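Pegboard bench top or solid?

Wilma Guthrie
I'm redoing a 26 square foot work surface in the garage and can't decide between solid maple and a perforated top. Budget is $300. Small screws worry me. 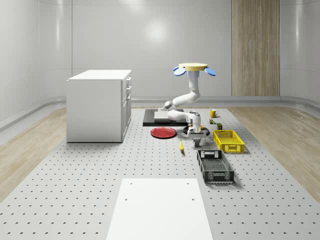 Gray perforated top, round black piece with an orange rim

Greer Kerr
Go perforated if you clamp a lot. Screws do fall through - I keep a tray underneath. Seal the holes before winter.

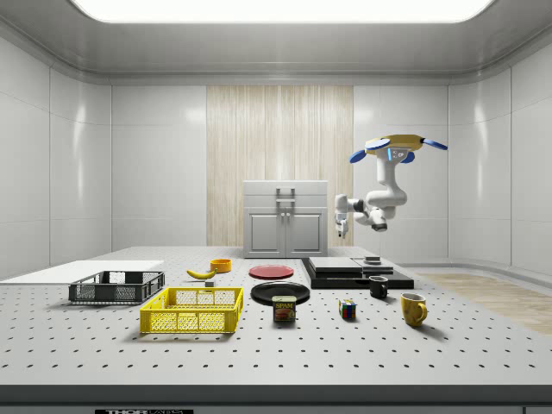 Rows of holes, light-gray cabinet at the far edge

McIver
Solid. Mine cost less and wipes clean. Get 3 coats of oil on it and you're set.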